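Contractor took a deposit and vanished, what now?

dumali_27
Paid a deposit of $1,810 to a guy calling himself Soriano Flooring back in June. He came by twice, measured, and now the number is dead. Anyone else in Zunport dealt with him?

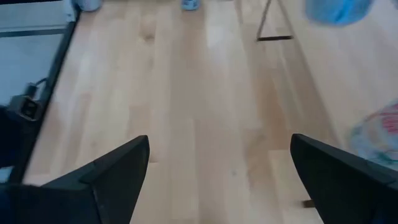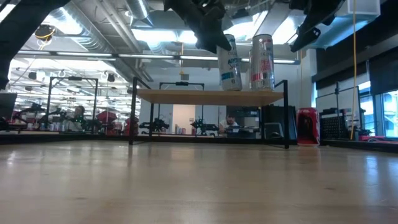 Zunport Neighbors Club, Consumer Watch Board

precious_y
YES! So glad you posted, I thought I was the only one. Same name, same pitch. File a police report tonight, please!

oltent_fan
Police will tell you it's a civil matter. Small claims is the way to go.

precious_y
Disagree! The desk officer took mine in 9 minutes and gave me a case number. Two of us with the same story is a lot harder to wave off.

Virgilio C
Did you pay by card? My bank reversed a charge like this in eight days. Best phone call I ever made.

dumali_27
Check, sadly. But I do have all his texts!!

oltent_fan
OK, texts are great. Print them. I still say small claims, but do both.

dumali_27
Doing both. Report goes in at 8 tomorrow morning, and Precious, I'm messaging you for that case number!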